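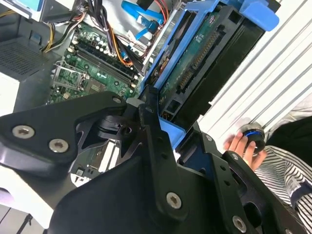 Figure 3. An open desktop case, with the green motherboard and its memory slots.

Home | Browse | Current issue | About | Contact

Filed under: Work and Households

4.2 Why people keep old computers

We asked 120 households in Markthorpe what they did with a computer once it stopped being useful. Most kept it. Twenty respondents could not say where it was, although all 20 were sure they still had it.
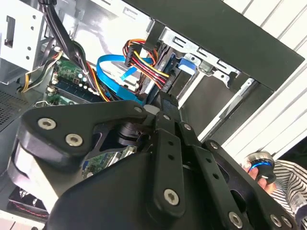 The usual explanation in the literature is cost (Shetty and Pakzad). Our respondents rarely mentioned money. They mentioned photographs, tax returns and, in one case, a half-finished novel that the owner described as "safe in there" – safe from readers, certainly. Bagheri calls this storage by neglect, and we have adopted the term with thanks.
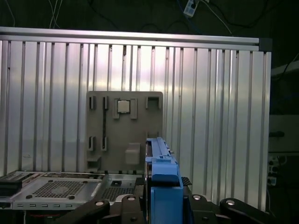 Figure 4. Processor chip held on a gray fixture plate.

Households in Grullatthorpe behaved a little differently. The town has a free drop-off point, open until 8 p.m., and respondents spoke of it warmly. Few had been. Several planned to go in September, as they had the year before. 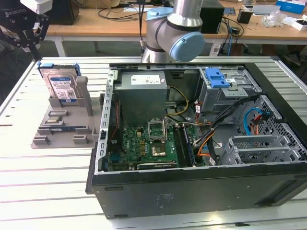 Guilt, then, predicts very little. Respondents who scored 100 on our guilt scale owned as many dead machines as those who scored near zero, and they had better excuses. We return to the excuses in Section 5, where Boychuk's coding scheme is applied with more patience than we could manage here.

Comments (3)

Nia Eynon: Did you ask about printers? I have four.

mkt_reader: My father's is under the stairs. It isn't hurting anyone.

Keneo: Table 2 gives 1009 devices and the abstract doesn't. Which is it?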